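Home News Features Interviews Archive Contact

"You can't polish your way out of a bad floor"

The man who runs the floor side of Mudov has a low opinion of most things sold to shine up stone. He would rather not be named, he says, as half his trade buys from the people he is about to be rude about. We meet at 9 in the morning in the back office, where the kettle takes a long time and he doesn't apologise for it.

I ask about sealers first. Trikgate, a firm that sells one by the tub, promises that a single coat will keep marble bright for years. He snorts. "Years of what? Years of walking round it in socks? Put a family and a lemon in that house and come back in March."

The lemon is a favourite of his. Acid eats marble, he explains, and leaves a dull mark that people take for a stain. "They scrub it. Then they've got a dull mark with scratches in it. A sealer keeps oil and wine out, if you're lucky. It does nothing for that."

I put it to him that he would say so, being paid to regrind the things. He takes this fairly well. "I charge 500 for a small hall. I'd sooner you spent 2 quid on a doormat and never rang me. Grit does most of the harm."
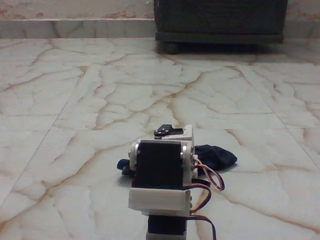
He is no kinder about the crystallising treatments that hotels go in for, where a chemical is buffed in with steel wool to bring up a hard gloss. Some fitters swear by them. I have seen lobbies that looked very good on it, and tell him so. "On the day, yes. Ask to see one that's had it done over and over. They never have one to show you."

Do they never? He thinks about it. "All right, Đỗ had one. The restaurant, not the shop. That held up better than I wanted it to."

It is the only ground he gives all morning. When I bring up Naltetti, whose brochure lists 163 shades of stone, he asks how many of them I could tell apart in a dark hallway. I don't know, and I doubt he does either, though he claims he could manage most.

So what should people use? "Warm water and a soap with no acid in it. Dry it after." And if they want more shine than that? He pours the tea at last. "Then they should have bought tiles."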